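Cimen Cycles brings back the Andora touring bike

MILLINBRIDGE, April 2021 – Cimen Cycles will put its Andora touring bicycle back into production this year, with the first frames to reach dealers in December.

The Andora was the company's best-known model until it was dropped from the catalogue in 2000. The new version keeps the lugged steel frame and the long wheelbase of the original. The rear end has been respaced for current hubs, and there is now clearance for wider tyres and full mudguards.

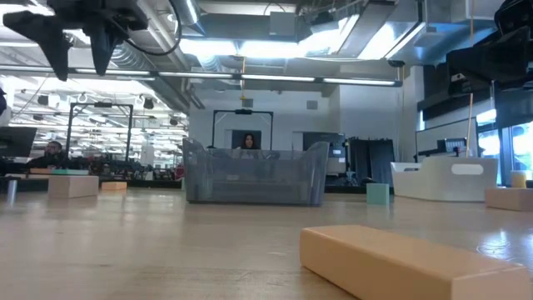
Frames will be built in Millinbridge from double-butted chromoly tubing. The smallest size is 46 cm, measured centre to top. Buyers can choose between 2 colours, dark green and silver grey, both with the cream head tube panel used on the earlier bikes.

The complete bicycle comes with a triple crankset, bar-end shifters and cantilever brakes. The wheels are built by hand by Dvořáček, which also supplied the wheels for the last of the original Andoras. A frame and fork set will be sold separately for riders who want to fit their own parts.

The first batch is limited to 123 bicycles, each with a numbered plate under the bottom bracket. Later batches will be the same apart from the plate. 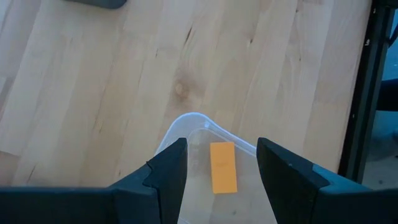 Orange block in a translucent container on a wooden tabletop.

Owners of the original model can still order replacement forks and derailleur hangers through their dealer. Decal sets for older frames will be added to the parts list when the new bikes ship.

Orders open through Cimen dealers next month. Prices will be listed in the dealer catalogue.

Media contact: Cimen Cycles press office, Millinbridge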